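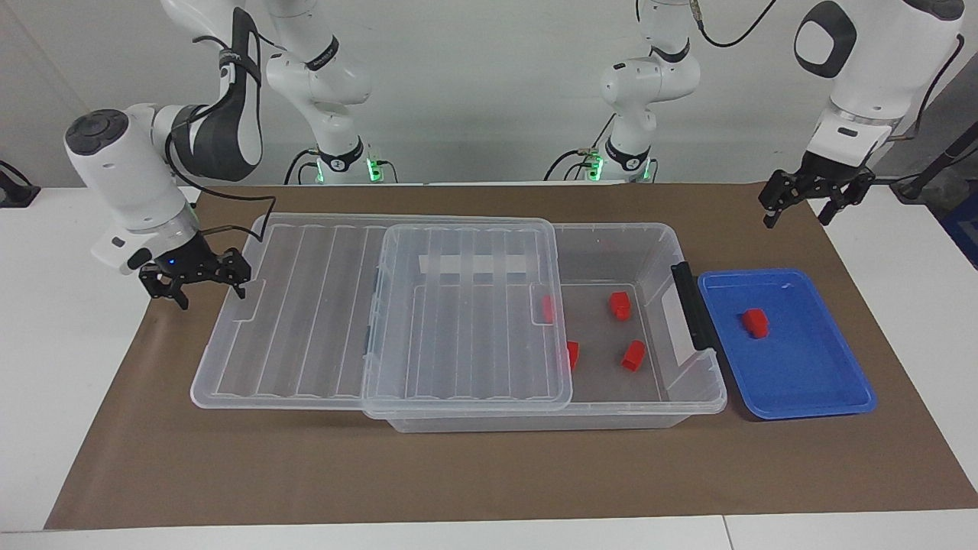
Two-armed bench station with lidded storage bin and tray.

Workshop Tips: Storage Bins and Trays at a Robot Bench
Issued by the Skoltel Shared Workshop. Revised 27 May 2019.

These tips apply to members who set out bins, lids and small parts on a bench served by robot arms. They supplement the Stesetti bench rules, which remain in force.

Before starting
Cover the work area with a flat mat or heavy paper and smooth out any folds. Leave a margin of at least 50 mm between the covering and the front edge of the table. Wipe clear plastic lids with a soft, damp cloth and dry them fully. Dust and fingerprints make clear plastic harder for a camera to read.

Placing containers
Set the storage bin within reach of both arms. Put the tray beside it, with the rims close but not overlapping. A tray in a solid color is preferred for small parts. Loose lids should lie flat on the mat - never on end against a bin.

Latches and lids
Open latches by hand before the arms are enabled, unless opening them is part of the approved task. A lid resting partway across a bin is acceptable, provided that it does not rock when pressed lightly at each corner. Replace any lid with a cracked edge.

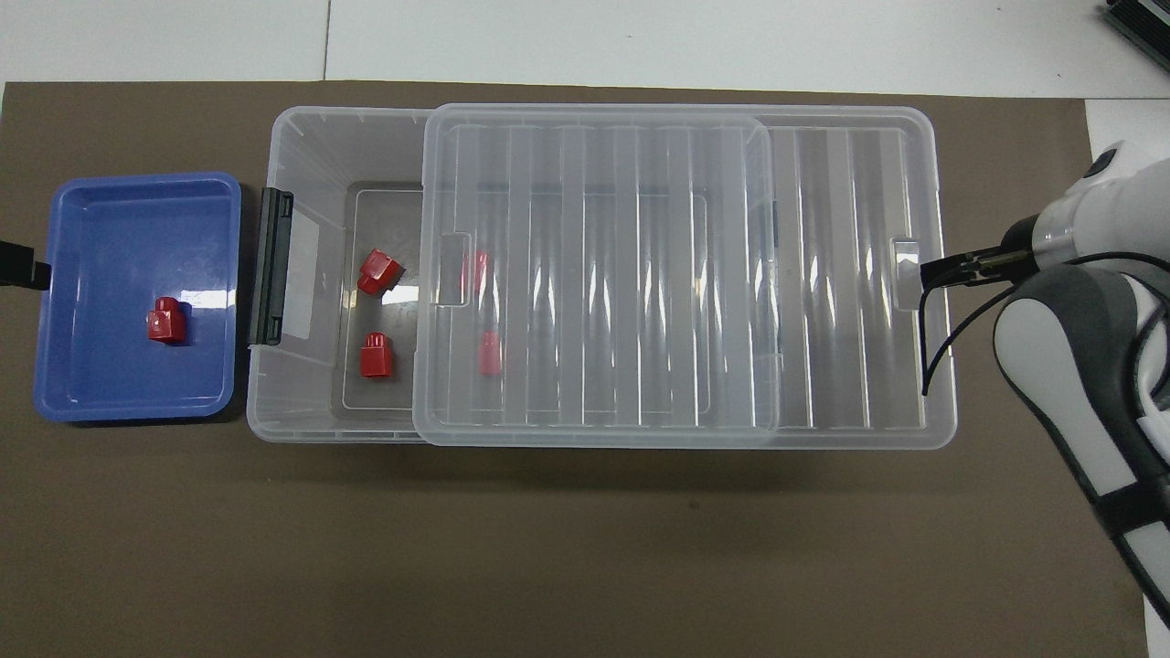

May I reach in to straighten a block while the arms are holding still?
Stop the arms first and wait for the bench supervisor's signal. An arm that is holding still may be between two moves and can start again without warning.

Cables
Check that cables have enough slack for the full reach of each arm. They should not catch on rims, latches or lid corners. Report worn cable covers on Form 113.

After use
Return all parts to the bin, close the lid and fasten the latches. Store spare lids flat on the Daseck shelving. Record the session in the bench log - including any dropped part, however minor.

Questions about these tips may be sent to Zahira Hidayat, Bench Safety, Manninen Building. The next revision is due in July.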